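A winter's work at Forkthorpe

News from the farmstead museum 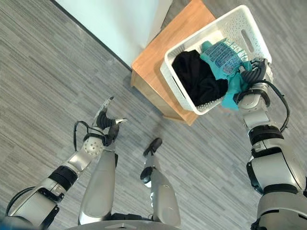
When does the museum open again after the winter? The gates open at 10am on the first day of March, and the weaving shed follows at Easter once the new floor has settled.

Members who came to the December evening will know that the shed has been the main worry for two winters running. The boards at the north end had gone soft under the second loom, and rain was getting in where the lean-to meets the old wall. Both jobs are now finished. The boards were lifted in January, the joists underneath were treated, and two of them were replaced in oak. We kept as many of the old boards as would bear the weight. They have gone back at the south end, where visitors walk in, and the new ones are at the far end under the looms. The colour is different for now and will stay different for a good few years.

The roof over the lean-to was less simple. The slates came from a quarry that closed long ago, and we had been saving spares from the cart shed for this purpose. There were enough, just. The lead was done by Fultero, the same firm that repaired the chapel gutters, and they have left us a drawing showing where each piece overlaps, which has gone into the buildings file.

The Yuan collection

The larger piece of news is that the Yuan collection has come to Forkthorpe for good. It had been on loan since the year the dairy opened, and the family has now made it a gift. Members will know the butter moulds and the laundry dollies, which have been on show in the dairy and the wash house all along. Fewer people have seen the rest of it, which has been kept in the upper store: farm account books, seed lists, a set of measuring chains, and 74 glass plate negatives of the village and the fields to the east of it.

The negatives are the part that needs attention first. Most are in their original card sleeves, and the card is doing them no good. They are being moved into acid-free paper, and after that they will be scanned. Four of the plates are cracked and will be scanned between sheets of clean glass. We hope to have prints of the best of them on the walls of the schoolroom by the summer, with the field names written underneath. If you can read the old field names from memory, or have a map that shows them, please write to the office. The tithe map covers only the land west of the beck.

One of the account books has already been useful. It gives the rent of the smithy, year by year, and shows that the building was enlarged a good ten years earlier than our guidebook says. The guidebook will be corrected when it is next printed. The panel on the smithy wall has been changed already.

The route round the site

The way round will be a little different this season. In past years people came in by the toll house, went straight to the farmhouse and then spread out, so that the kitchen was full at 11am and the schoolroom was empty until the afternoon. From March the path will turn left at the toll house and go first to the schoolroom, then the chapel, then down to the smithy and the weaving shed, with the farmhouse and wash house last. It is a suggestion only, and the side gates will stay open for anyone who wants to go the other way.

The path between the chapel and the smithy has been rolled and given a new surface, and wheelchairs should find it much easier. The slope behind the wash house is still too steep. A longer path with a gentler fall has been marked out with pegs – please leave the pegs where they are – and the work will be done when the ground is dry enough to take a digger.

Money

The shed cost more than we had set aside for it. The gap came to just over £2,000, and it has been met by the sale of the plant stall and by a grant from the Wenusico fund, which has now supported us three times. The gentler path is not yet paid for. The box in the toll house will be for the path all season, and there is a form at the back of this newsletter for anyone who would like to give in another way.

Entry stays at £5 for adults. Children under 12 still come in free, and members pay nothing on any day we are open, event days included. Membership cards from last year will be accepted until the end of April, to give the post time to catch up.

Coming up

Lambing will be in March, and the pens beside the cart shed can be visited in the afternoons from 2pm. Dogs must be left outside that yard, even on a lead. The bread oven will be lit on the first weekend of each month. Spinning classes start again in April in the room above the dairy, and all the places in the first class have gone. There is a waiting list for the second.

The reading group meets in February to look at the smithy accounts, at 7pm in the schoolroom. The stove will be lit beforehand, but it is a cold building and a coat is a good idea. Copies of the pages can be had from the office, or by post if you send a stamped envelope.

Items for the spring newsletter should reach the office by the end of March.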